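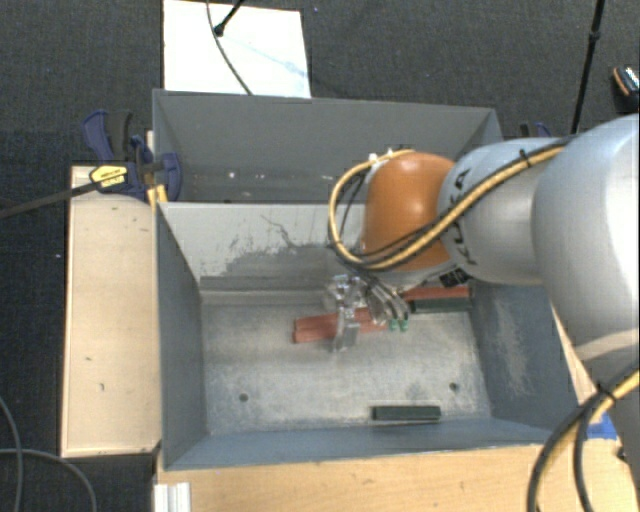 用箱子里抓积木测出来的成功率,能不能说明一种抓取打分方法比另一种好?

单凭一个成功率说明不了,要看分母怎么定、积木落在箱子的什么位置、哪些尝试被剔除了,还要有一个在同样条件下跑的笨办法放在旁边对照。

阅读时间:十三分钟

九月,工作笔记,Tendwood 项目,双箱抓取

先把结论写在前面,免得回头翻的时候只看见那个好看的数:Fostetti 打分器的 97% 我不认。数没有算错,脚本我重跑了一遍,一模一样。我不认的是它底下那个 200。

早上 9:40 开始对日志。汇总表上写"有效尝试 200 次,成功 194 次,97%"。原始日志里有 309 条下发记录。差的 109 条去哪儿了,汇总表没提,脚本里倒是写得明明白白,一个叫 valid_only 的开关,默认打开。这开关最早是调试抓手那阵子加的,当时要看手指力控,撞墙的、急停的记录混在里面没法看曲线,滤掉合情合理。后来脚本被原样拿来算成功率,没有人把它关上。我查了提交记录,加开关的是我自己。

所以下面的话有一半是在骂我自己。

被滤掉的 109 条,逐条看完,分三类:

规划拒绝,41 条。打分器给出的最高分低于阈值,或者运动规划找不到不碰箱壁的路径,机械臂没有动,直接记 skip。
接触急停,38 条。下降过程中力矩超限,控制器停住退回。38 条的目标点全部在靠箱壁的区域。
人工干预,30 条。操作者按了暂停,然后手动退出或者重新摆放。其中 5 条靠壁,25 条在中间区域。

三类不能一样对待。规划拒绝算不算失败,可以吵,后面再吵。接触急停我看不出有什么理由不算失败:打分器说这里能抓,臂下去了,碰了,没抓到。对 Prorkar 那边的人来说这就是一次没抓到,他们不会关心我们内部管它叫"无效"。人工干预麻烦一些,按暂停的原因写得很随意,有"线缆"、"看着不对",还有一条只写了一个句号。我倾向于全部算失败,然后在脚注里说明。

这么一来分母变成 268,成功还是 194,72.4%。

如果连规划拒绝也算进去,194 除以 309,62.8%。

同一批实验,三个数,97、72.4、62.8。

11:15,跟 Liviu Furtună 通了电话。他的意见记一下,尽量照他的原意:规划拒绝是方法的优点,知道自己抓不了就不伸手,比硬抓强,产线上一次空手跳过的代价远小于一次碰撞。我同意跳过比碰撞便宜。但是现在的实验里跳过之后怎么处理?重新拍一次,再打一次分,还不行就由人把积木拨一拨。拨完以后那块积木往往离开了箱壁。也就是说难的样本被跳过,人帮忙变成容易的样本,再计入有效尝试。这个环节如果不改,拒绝率越高,成功率就越漂亮,极端一点,只在箱子正中间、朝向最舒服的时候才伸手,能做到接近满分,什么也没学到。

他说那就报两个数,成功率和拒绝率一起报。可以。我要求再加一条:拒绝之后不许拨,由另一只箱子倒换来重置。他说那样时间不够。先记着,没谈拢。

笨办法的对照

上个月其实跑过一组基线,一直没人当回事,因为在汇总表里它排在最后一行,名字叫 topdown_naive。做法就是点云分割出积木,取最高的那块,求长轴,抓手垂直于长轴夹下去,打分器完全不参与,也没有拒绝这一说,给什么抓什么。下发 200 次,全部计入,成功 147 次,73.5%。

当时大家看见 97% 对 73.5%,觉得差二十几个百分点,够写一节了。可是基线那边根本没有走 valid_only,它的日志格式旧,没有那个字段,脚本碰到没有字段的记录一律当有效。一边滤过,一边没滤,放进同一张表。

口径统一以后:
打分器,不计拒绝,194/268,72.4%
基线,194 那套规则套过来,147/200,73.5%

差 1.1 个百分点,方向还是反的。按正态近似粗算一下 95% 区间,差值的半宽在 8.1 个百分点,所以什么也说不了,既不能说打分器差,也不能说它好。要是把拒绝也计为失败,62.8 对 73.5,差 10.7,半宽还是 8.1,那就真的比基线差了。这一条我不打算往外讲,拒绝等同失败这个假设太重,但是内部要知道有这么个数。

有一点要替打分器说话:近似用的是独立同分布,实际上一次抓取会改变箱内布局,前后几次是相关的,真实的区间只会更宽。这对两边都一样。

按位置拆开

下午把目标点投到箱底坐标里,离任一箱壁不到一个积木宽度的叫"靠壁",其余叫"中间"。这个界线是我定的,定之前没有看结果,定完也没有再动。记在这里备查。

打分器(268 次):
靠壁 91 次,成功 48 次,52.7%
中间 177 次,成功 146 次,82.5%

基线(200 次):
靠壁 84 次,成功 41 次,48.8%
中间 116 次,成功 106 次,91.4%

两个现象。第一,基线碰到的难样本比例更高,42% 靠壁,打分器那边是 34%。打分器挑过了,当然低。把打分器的两个分项成功率按基线的位置比例重新加权,得到 70.0%。第二,在中间区域打分器反而不如直接夹。这个我没想到,中间区域应该是送分的地方。

再看当初那 200 次"有效"的:靠壁只剩 48 次,48 次全部成功。靠壁的失败一条都没有留下来,全在急停和干预两类里面。六次留下来的失败都在中间。光看有效记录会得出"Fostetti 在靠壁处百发百中"的结论,而且这句话已经写在草稿的第四段里了。草稿那段我标红了,先不删,等 Liviu 看完再说。

中间区域为什么输

把中间的 31 次失败挨个放了一遍。25 次是人工干预,6 次是正常结束但没抓住。干预这 25 次大多数备注是"看着不对",只能看录像猜。我猜得到的有这么几种。

积木并排挨着的时候,打分器喜欢把透明手指插到两块之间的缝里。红色的两块并排略斜着躺,点云里缝是有的,但是那条缝的宽度跟手指厚度是一个量级,插不插得进去基本看运气。基线没有这么聪明,它沿长轴中点横着夹,并排的时候夹到旁边那块是常事,有时候两块一起提起来。

这里又冒出一个口径问题:一次提起两块算不算成功?基线的判据是提起后抓手没有完全闭合就算成功。两块一起提,抓手当然没有闭合。打分器这边的判据是一样的,但是操作者看见夹了两块会按暂停,于是进了人工干预。基线那组是夜里没人看着跑的,没有人按暂停。

所以 91.4% 里混了多少双抓,现在不知道。要翻基线的录像。这一条很可能把我上面"中间区域打分器不如基线"的说法推翻一半,甚至全推翻。先不要引用。

(16:20 补:翻了开头一小段,双抓确实有。没翻完,不给数。)

颜色的事情。有人提过深绿的积木比红的难抓,说是在灰箱子里对比度低、深度噪声大。日志里没有颜色字段,我不想凭印象说。我自己的印象是深绿的更常被剩到最后,可剩到最后的积木本来就容易待在角落和壁边,颜色和位置缠在一起,拆不开。要回答这个问题就得交换颜色和位置重新摆,随机化摆放,现在的数据不行。草稿里那句"方法对颜色鲁棒"没有任何支撑,也标红。

箱子和夹具

箱子是用夹钳固定在木板上的,箱底有旧划痕和孔。分割模型训练的时候用的就是这只箱子、这些痕迹。换一只干净的箱子会怎么样,没有试。我怀疑模型已经把箱底背下来了,检验的办法很简单,把箱子转 180 度再夹上,其余不动,重跑一组。如果分割掉得厉害,那"仅需少量数据即可适应新场景"也得拿掉。

夹钳的松紧也没有记录。接触急停 38 次,每次都是抓手往箱壁上顶,顶完箱子有没有挪,没人量过。标定是实验开始前做的一次,之后没有复核。如果箱子在过程中一点点跑偏,那后面的靠壁失败会比前面多。我按时间把 38 次急停排了一下,后半段确实密一些,但是后半段操作者也换了班,摆积木的习惯不一样。又是两件事搅在一起。以后每组开始和结束各量一次箱角位置,写进日志头。

线缆。腕部外面走的那一束绕了一个大环,大角度转腕的时候会蹭。有几条干预备注写的就是"线缆"。规划器里没有线缆的模型,打分器更没有,它打出来的高分姿态里有一部分腕子要拧很多,臂能到,线缆不高兴。这算方法的失败还是硬件的失败?我的看法是算系统的失败,成功率本来就是系统的。Liviu 的看法是应该单独列一栏。那就单独列一栏,但是分母里不许去掉。

手指。夹持力没有换过设定,透明那根是不是有磨损,我不确定,摸上去看不出什么。下次开箱前拍个近照留底,跟新的那根比。

关于 Munteanu 的复现

Munteanu 那个仓库里也有一份 Fostetti 打分器的复现,说是结果与我们一致。我去看了,他们用的是我们的评估脚本,从我们这边拷过去的,valid_only 默认打开。两边用同一把歪尺子量,量出来一致,这个一致不能当独立证据。已经给那边留了言,请他们把开关关上再算一遍,顺便问有没有保留原始日志。截至写这段的时候没有回音。

我还想要他们的位置分布。如果他们的人也习惯把积木往中间拨,那我们之间的"一致"就更好解释了。

我可能错的地方

写给之后看这篇的人,也写给自己,省得我下周又变得很有把握。

一,人工干预全算失败可能偏严。25 条中间区域的干预里,如果有一部分本来能抓起来,是操作者手快,那打分器的中间成功率就被我压低了。极端情况,25 条全算成功,中间是 171/177,96.6%,那打分器就远好于基线。所以我的结论对这 25 条怎么判非常敏感。目前的数据里这 25 条的真值已经永远拿不到了,臂停在半路,后面会怎样谁也不知道。能做的只有重跑,并且规定除了安全问题之外不许按暂停。

二,靠壁的界线。我用一个积木宽度,换成半个或者一个半会怎么样,还没有扫。应该扫一下,扫完三条曲线都贴出来,不许只贴一条。

三,基线那组是上个月跑的,光照、标定、手指状态都跟这次不同。两组根本没有交错进行。严格说,这两组数据哪一种比较都不该做,包括我上面做的所有比较。

第三条其实最要命。我今天算了一整天,严格讲只能得出一句话:原来的比较不成立。至于正确的比较结果是什么,还没有做。

重跑方案(草,等 Liviu 改)

两种方法逐次交替,顺序由随机种子决定,操作者看不到当前是哪一种。每次下发都计入,包括拒绝。
拒绝之后不拨积木,记一次拒绝,换另一种方法对同一布局再试,布局不变。
每种方法下发 309 次,跟这次的总条数对齐,方便画在一张图上。Liviu 嫌多,我说再少的话区间宽得没法看。
双抓单独记,主判据里算失败。判断双抓用提起后的称重,称重模块还没有装,先用提起后的俯拍。
暂停只允许因为安全,备注从固定的选项里选,不许自由填写,更不许填句号。
日志补字段:颜色、箱角坐标(开始和结束)、操作者、当前是第几次、腕关节角。
valid_only 从脚本里删除。已经删了,17:05 提交,提交说明里写了原因。

判断标准也先写死:不计拒绝的成功率之差,区间下限大于零,才说打分器更好。同时报拒绝率。区间跨零就写"未见差别",不写"趋势",不写"有望"。

要不要告诉 Prorkar。他们的幻灯片里已经用了 97%,是从我们上一版周报里抄走的。Liviu 想等重跑完再一起说。我不同意等,重跑至少要占掉臂的好几个夜班,这段时间里那个数还会被继续转抄。我先写一封短信,只讲分母的事,不讲基线,附上三个口径的数。草稿放在共享目录里,他看过再发。

待办
基线录像翻完,数双抓。
扫靠壁界线。
箱子转 180 度的小测试,先跑几次看看分割,不进正式数据。
夹钳重新上紧,量箱角。
腕部线缆那个环能不能收小一点,问一下装线的人留这么长有没有别的考虑。
周报里 97% 那一行加注,今晚就加。

18:30,加好了。注释写的是"分母为剔除 109 条后的 200 条,口径待修订,请勿引用"。Liviu 回信说"请勿引用"四个字太重,问能不能改成"谨慎引用"。没改,明天当面再说。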